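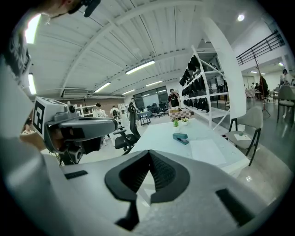
When I first came to Trokness in May, I figured I'd be writing about who was going to lose work to the robots. That was the question in our proposal, and it's the one most people ask when I tell them what I study. What I heard much more about was arms, shoulders and breaks. The people I interviewed spend a good part of the day showing a machine how to do small office tasks, and they do it by picking up a gripper and doing the task themselves. The things they handle are as plain as can be: there's a teal stapler and a sheet of white paper out on the long table, a couple of potted plants farther down, and then a checkered box. Ailbhe Corrigan, who had worked a front desk for years before this job, told me she could have cleared that table in less time than it took to explain it to me. With the gripper it's a different job – you have two padded fingers where you used to have a hand, and you feel almost nothing through them.

I want to stay with that for a bit, as it shaped nearly everything else I was told. Over the study period the team logged 1,961 demonstrations that passed review. The ones that didn't pass weren't kept in a form I could use, so I can't say how much work stood behind that number, and I wish I could. Ciarán Carroll, the shift lead, guessed it was a lot. What I do have are the interviews and my own notes from sitting near the table, usually from nine in the morning until lunch.

4.1 Slowing down on purpose

The first change people brought up was pace. In their old jobs, being good meant being quick. At Trokness a quick demonstration is often a bad one, at least by the review rules, and new people had to unlearn habits they were proud of. Gaetano Mancuso had come over from the packing floor at Madigan, where he was (his words) "the fast guy." He said his first week felt like being told to walk funny. He'd reach for the stapler the way anybody would, get a note back from review, and have to do it again with a wider approach and a pause before closing. By the time I met him he'd gotten so used to it that he caught himself pausing over the silverware drawer at home, and his kids were teasing him about it!

Not everyone minded. Enikő Deák liked the slower pace and told me it was the first job where she wasn't tired in the head by three o'clock. Her wrists were another matter. Wrist and forearm soreness came up in most of my interviews, and it came up early, often before I'd asked anything about it.
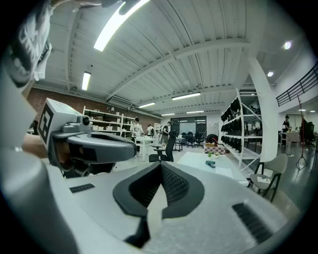 Figure 3. The long table at Trokness, from just behind a hand-held gripper. The stapler, paper, plant and checkered box are set out on top; the gripper finger at left carries a marker cube.

4.2 Who gets to say a take was good

The second change had to do with judgment. Review is done partly by software (a tool called Cluvalis) and partly by Ciarán, and the two don't always agree. Cluvalis can reject a take without giving much of a reason, and people found that harder to live with than a person saying no. Ailbhe started keeping a paper notebook of her rejected takes with her own guesses about what went wrong. Other people began borrowing it, and by the end of my visits it was the closest thing the group had to a training manual. I read the whole thing, all 157 pages, and I'd say it taught me more than the official guide did.

I don't want to oversell this. The notebook didn't change the review rules, and when Ailbhe asked whether her hours on it could count as paid time, the answer was still pending when I left. But it does show skill building up in a spot the job description doesn't mention, and I'd expect that to matter for how these jobs get graded and paid. Right now the pay scale treats everyone who holds a gripper as the same kind of worker.

4.3 Talk at the table

The room is big and open, and people come and go behind the table while others are working. Gaetano missed being able to chat with his hands busy. He could do that at Madigan, but a demonstration takes enough attention that he goes quiet until it's over. Conversation got squeezed into the gaps between takes, so it came in short bursts and then stopped in the middle of a story. Enikő found this restful. Gaetano asked for longer breaks, and I come back to how that request was handled in Section 5, along with the shift schedule.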